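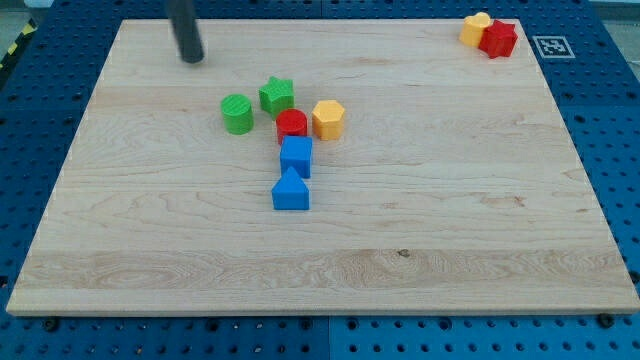

Idalina Loureiro wrote back on the last report that she could follow the speed limits well enough, but could not find anywhere who was allowed to change them. She was right, and most of this period went into putting that in order.

Progress report to the Gotholm fund, 2020-08-10
Shared rules for small robot cells, Nultcombe and Mastham

Work done since the last report

The two sites now work from one set of cell rules. Until July each had its own, and they disagreed on when a person may reach over the table. Nultcombe let operators straighten a block while the arm was paused. Mastham asked for a full stop. We have taken the Mastham rule for both sites. A pause in the software does not count as a stop, and the wording now says so in the first paragraph.

Changes to speed, force or working area need a second signature. The person who asks for the change may not sign it off. The name, the old value and the new value go in the cell log before the arm is switched on again. This is the part that was missing from the last version.

The rule on floor marking has been shortened. Tape must be whole and must be replaced when it lifts. The old text ran to a page and went into tape widths, which neither site was checking.

The rule on markers is new. A printed marker fixed to the table may not be moved, covered or swapped without a fresh calibration, and the calibration must be logged the same day.

Runs under the new rules

We logged 3558 picks with coloured shape blocks across both sites. Of these, 15 ended in a stop called by the operator. Two of the stops were late, in that the operator spoke before pressing the button. Both cases were at Nultcombe and both people have been through the stop drill again. There were no injuries and no damage to the arms.

Pascual, our logging tool, dropped entries on one shift at Mastham. We have left that shift out of the figures above. The fault was in how it saved files when the network was down, and it has been fixed.

Money

We spent 700 pounds on training time, which was within the budget line. Nothing was spent on equipment.

Still to do

The rules for visitors are in draft. The sites do not yet agree on whether a visitor may stand inside the tape when the arm is powered but still. Mastham says no. Nultcombe wants to allow it with an operator at the button. We will send both wordings to the fund with the next report, along with the log sheets for the signed changes.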